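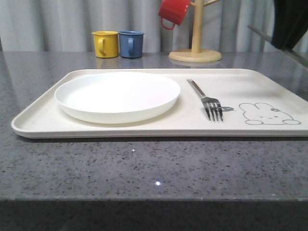 White plate and off-white tray on a granite countertop.

Grenden Reading Packs: Frequently Asked Questions

For which grades are the packs made?
We write them for grades 3 to 5. Many teachers also use the first units with older students who are new in English, and this works well.

What do I receive when I order?
You receive one download with 328 worksheets, the answer keys and a short guide for the teacher. The printed edition has the same content in a ring binder.

Can I copy the worksheets for my class?
Yes. One license is for one teacher and all the students of this teacher. If your colleague wants to use the pack too, please ask for a school license. It covers up to 10 teachers in the same building.

Do the answer keys come separately?
They are in their own folder, so you can share the worksheets with families without the answers.

I bought the pack last year. Do I have to pay for the new units?
No. Units added in August are free for everybody who has the pack already. Log in with the same email address and download the file again — the old link does not update by itself.

My students read on different levels. Is this a problem?
Every text has three versions with the same title and the same pictures. The level is marked only by a small symbol on the corner of the page, and most children do not notice it.

Can I return a pack?
Printed binders, yes, if they are not used. Downloads cannot be returned, but you can try the free sample unit before you buy.

Who writes the texts?
Nuria Barrios and Homa Rostami write them, and Cleiton Arruda checks every worksheet before we publish it. If you find a mistake, please write to him with the page number.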